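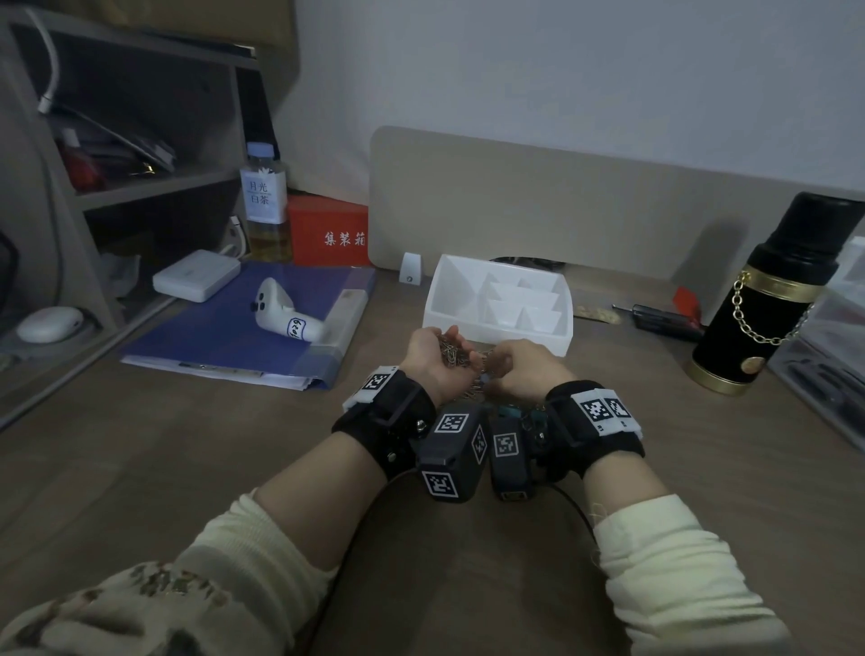

Fustix Clip Sorting Set

README, student project version
Maintained by the Kellow robotics club
Contact: Vanderleia Magalhães, project lead

Summary

Fustix is a small set of recordings of people sorting paper clips by hand. It was put together by the Kellow robotics club for its entry in the small parts event at the Clellirlow student competition. The club wanted wrist motion data for a task where the parts catch on each other and have to be pulled apart before they can be placed.

The set has 86 recordings. Each one covers a single sorting attempt by one person wearing a tracker on each wrist. Recording started in April, after the club had spent most of the winter on the gripper and had very little to train it with.

The task

The sorter starts with a mixed pile of clips on the desk in front of the tray. The instructions given to each sorter were:

Pick up a bunch of clips with the left hand.
Take one clip at a time with the right hand.
If clips are linked, separate them before placing any of them.
Put each clip in the compartment for its kind.
If a clip falls on the desk, leave it until the hands are free.
Stop when the pile is gone or the timer goes off.

Sorters were not told how fast to work. Some of them hold the bunch in the palm for the whole recording, and others put it down and go back to it. Both are fine for our purposes and both are labeled.

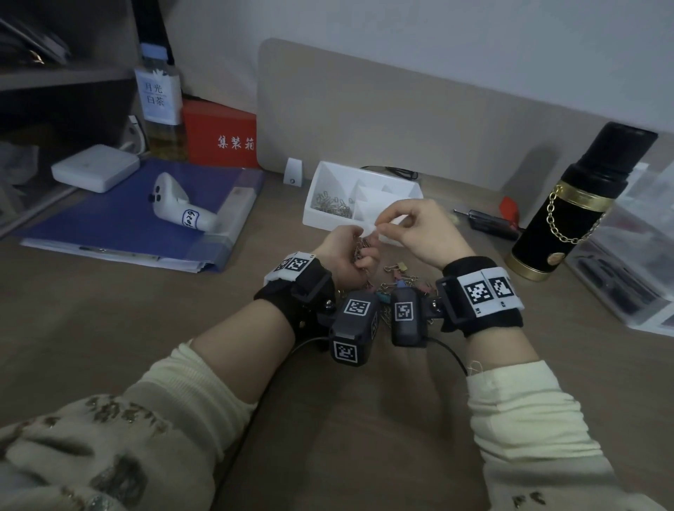 Why record human hands if the competition is for robots?

The club's model learns from the path and timing of the wrists. Recording people gave us many more attempts per afternoon than driving the gripper by hand, and the robot was often apart on the bench.

Setup

The wrist cuffs have printed square markers on them, and so do the modules mounted at the wrists. Marker positions are used to line up the wrist tracks with the head view. Put the cuffs on over the sleeves or above bare skin, but do not let fabric cover the markers. Route the cables so that they do not cross the tray. Two early recordings were thrown out after a cable pulled a cuff around.

The tray goes at the back of the work area, against the partition. Its position may change a little between sorters, so do not hard-code it. The other things on the desk were left where they were. We did not try to get a clean background.

Contents

recordings: 86 folders, one per attempt
wrist_left, wrist_right: position and rotation for each cuff
head_view: video from the sorter's point of view
labels.csv: start and end of each pick, separation and placement
sorters.csv: sorter number and handedness, no names
leite: the playback and checking tool

Leite is a short script written by two members of the club. It plays a recording with the labels on top and lists any stretch where a marker is lost. Run it before you train on anything. It needs the whole recording folder and will not open a single video file.

Sorters

There were 12 sorters, all of them club members or classmates. Everyone signed the club's form before recording. A sorter can ask to have their recordings removed, and the next version will leave them out.

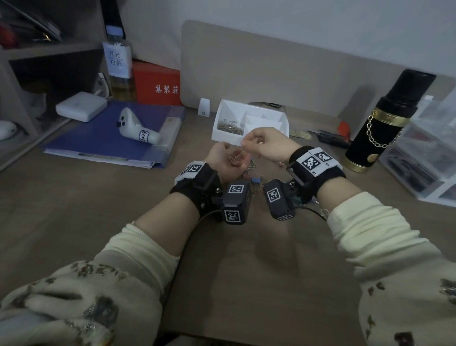
Picking through gold-colored clips held in the left hand, with the divided tray behind.

Labels

Labels were added by hand. A pick begins when the right fingertips close on a clip and ends when the clip is clear of the others. Separation is labeled on its own when a clip comes up with another one attached. Placement ends when the fingers open over the tray.

Each recording was labeled by one person and checked by another. Where the two did not agree, Vanderleia made the final call, and the row has a 1 in the column called "reviewed".

Known problems

Fingers are not tracked, only wrists. Finger motion can be seen in the video, but there is no data file for it.

Silver clips are hard to tell apart when they are bunched up. Do not use the labels as a count of clips in the hand.

Markers are sometimes hidden when one wrist passes over the other. Gaps shorter than 40 milliseconds are filled in. Longer gaps are left empty.

Clip color is not labeled. The class project that needed it was dropped.

Suggested split

The club trained on sorters 1 to 9 and tested on sorters 10 to 12. Please keep each sorter on one side of the split. Our first split was by recording, and the scores were much too high.

Planned for the next version

Bring the total to 100 recordings
More left-handed sorters
A second desk with different lighting
A fix for Leite crashing when labels.csv has a blank last line

Use

Free for class and club use. Please credit the Kellow robotics club and send corrections to Vanderleia with the folder number and the time in the recording.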